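So I joined the robotics club, and now I sort tea

I wasn't going to join anything this semester. I had a whole plan that involved going to class, going home, and maybe finally learning to cook something that isn't eggs. Then in January I wandered past the Luviseck building looking for a vending machine, saw the sign for the manipulation club, and now I spend three evenings a week with a gripper in each hand. I have still not learned to cook.

If you read my last post you know the basics. Our club enters the Drivdale challenge, where student teams get a list of household chores and have to teach a robot arm pair to do as many of them as they can. The catch is that you don't get to program the chores step by step. Your robot has to learn them from demonstrations, and the demonstrations have to come from your own team. Meaning us! With our own hands, after dinner, with a bag of pretzels going around.

I picked tea. Everybody else went for the folding tasks because folding looks impressive in a video, and I thought, how hard can tea be? You have a box, you have packets, the packets go in and out of the box. I even like tea.

Well. Tea packets are awful. They're thin, they're slippery, they lean on each other, and when you go in for one you get two, or you get one and its neighbor pops up and flops sideways across the divider. With my fingers I can do it without thinking. With the grippers I had to learn it all over again, like eating with chopsticks for the first time while wearing ski gloves. My first evening I spent most of an hour on one row and I was sweating, I'm not kidding.

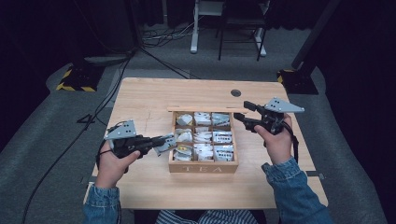

What finally helped was going slower on the way in and faster on the way out. I used to hover over a compartment, fussing, opening and closing the jaws a bit, and when we played those runs back on the team computer you could see the robot had picked up the fussing too. It would hang there over the box doing these tiny nervous nibbles. Mortifying - it was like watching a video of myself parallel parking. So now I make up my mind before I move. One approach, one squeeze, lift straight up, done. If I miss, I mark the run as a miss and start over.

I also had to learn to let my left hand be useful. I'm very right-handed and for the first couple of weeks the left gripper just sort of floated around keeping me company. Now it steadies the box, or holds the next packet back while the right one does the pulling. It feels a lot like cutting a bagel, if that makes any sense.

As of last night I have 586 tea runs that passed our check, out of 1043 tries. I know that sounds terrible! I thought so too, and I was pretty quiet about it until the folding people admitted theirs was worse. The whole team together is at 2088 good runs across all the chores, and we wanted to be further along by now, but we lost a bunch of evenings when Urkadex (that's our software, named by somebody who graduated before I got here) decided to save every run with the left and right hands swapped. You can fix that afterward, kind of. We fixed most of it. I don't want to talk about the rest.

Things I've picked up along the way, in case anyone from another team reads this. Trim your nails, the long ones catch on everything. Don't do more than 12 runs without putting the grippers down and shaking out your wrists. Change up where the box sits on the table, even if it's annoying, and turn it a little each time. We left ours in one spot for ages and the robot got really good at picking tea out of that one spot and nowhere else. And shuffle the packets between runs, with your bare hands, as a treat.

The first real test was last week. We loaded up what the robot had learned from my runs and let it go by itself, and on the fourth try it reached in, took one packet, exactly one, and put it down on the table. Crooked, but down. I yelled so loud that someone from the Turunen lab across the hall came in to see if we were okay. The fifth try it took three packets and threw one on the floor, so, you know. We're not there.

Next up is putting the packets back in, standing up, which I've been avoiding. I tried it a few times before we locked up last night and got one packet in cleanly and bent the next two. I'm going back tomorrow around seven, and I'm bringing better snacks, because whoever has been buying the unsalted pretzels needs to be stopped.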